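Recipe Testers Wanted for Our Weeknight Cookbook

Tastley is looking for home cooks to test recipes for our next cookbook, and we would love for you to be one of them! The book is all about weeknight suppers and the kind of snacks you put out when friends come over to watch a game. Think baked pastas, sheet pan sausages, bean dips, skillet cornbread, meatballs in three different sauces, and a peach cobbler I have made so many times that my family has started hiding from it.

I have cooked every one of these dishes in my own kitchen, over and over. Now they need to go out into other kitchens, with other ovens and other grocery stores, and with people who have never made them before. If a step is confusing, I want to find out from you before it gets printed.

What you would be doing

There are 39 recipes left to test. Each tester gets 9 of them, sent by email in batches of 3. You have two weeks for each batch, and you can cook the recipes in any order you like. Please make each one exactly as written the first time. I know how hard that is (I can't leave a pot of chili alone either), but if you swap the cheddar for pepper jack I won't know if the recipe works with cheddar. After that first round, go wild and tell me all about it.

For every recipe you fill out a short form. We ask how long the prep took you, what size pan you used, whether the baking time was right, if anything was hard to find at the store, and whether you would make it again. There is a big empty box at the bottom for everything else, and that box is always my favorite part to read. Tell me your kids picked out the onions. Tell me it needed salt!

Who we are looking for

You don't need any training, and you don't need a fancy kitchen. We want beginners just as much as people who have been cooking for forty years. Some of the recipes are written for people who have barely turned on an oven, so if that is you, please, please apply.

You do need to be 18 or older, live in the United States, and have a working stove and oven. Gas, electric, and induction are all fine, and I would really like a good mix. A set of measuring cups and spoons is a must, and an instant-read thermometer is helpful for the chicken and pork recipes. We will mail you one if you don't have it.

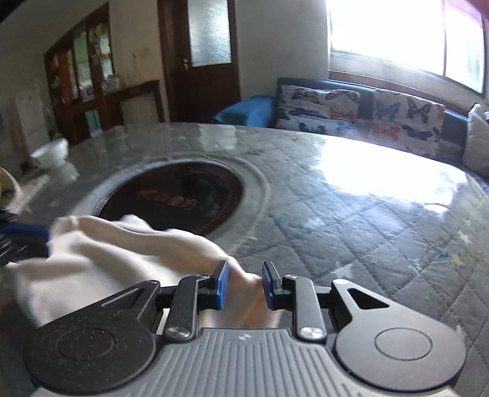 Natnael Alemayehu wrote to me after the last round that the first batch had taken him longer than he planned, mostly the chopping, and that he wished the prep times had been written for a person with one cutting board and a dull knife. He also said the lentil sloppy joes were the best thing he had eaten all month, so I'm calling that a win. And he was right about the prep times! Every recipe in this round has been timed again with nothing chopped ahead.

Allergies and special diets

A lot of the dishes use wheat, dairy, and eggs. We have enough vegetarian recipes to fill a full set for people who don't eat meat, and a smaller number with no dairy. There are no vegan baking recipes in this book, I'm sorry to say. Tree nuts show up in only a few places and are easy to assign to someone else. Let us know on your application what you can't or won't eat, and please be picky about it. You should never have to cook something you can't sit down and enjoy.

What you get

We pay you back for groceries, up to a set limit for each recipe, which is printed at the top of the recipe page. Just keep your receipts and send in a photo of them with your form. Pantry basics like oil, flour, and dried spices count too, if you had to buy them.

On top of that, you receive a flat fee of $10 per finished form, a signed copy of the book when it comes out, and your name in the thank-you pages (or not, if you would rather stay out of it). You will also be invited to the testers' potluck in Pustbridge in June. It's completely optional and you would need to cover your own travel, but the last one was so much fun and there were four kinds of potato salad.

A few house rules

Please don't share the recipes or post them online before the book is out. Photos of your supper are fine, and we love seeing them, as long as the recipe itself isn't in the picture. If life gets busy and you can't finish a batch, just write to us and we will pass it along to another tester. No hard feelings at all.

How to apply

Send an email to the Tastley test kitchen with the subject line "Weeknight tester." Include your name, your town, what kind of stove you have, how many people you usually cook for, and any foods you avoid. Then tell me about the last thing you cooked for supper and how it went. A few sentences is plenty. It doesn't have to be a success story, and grilled cheese counts.

Applications are open until 2025-12-30. We read every single one and will write back to everybody, including the people we can't fit in this time. First batches go out about a week after that, starting with the meatballs, so you may want to make a little room in your freezer.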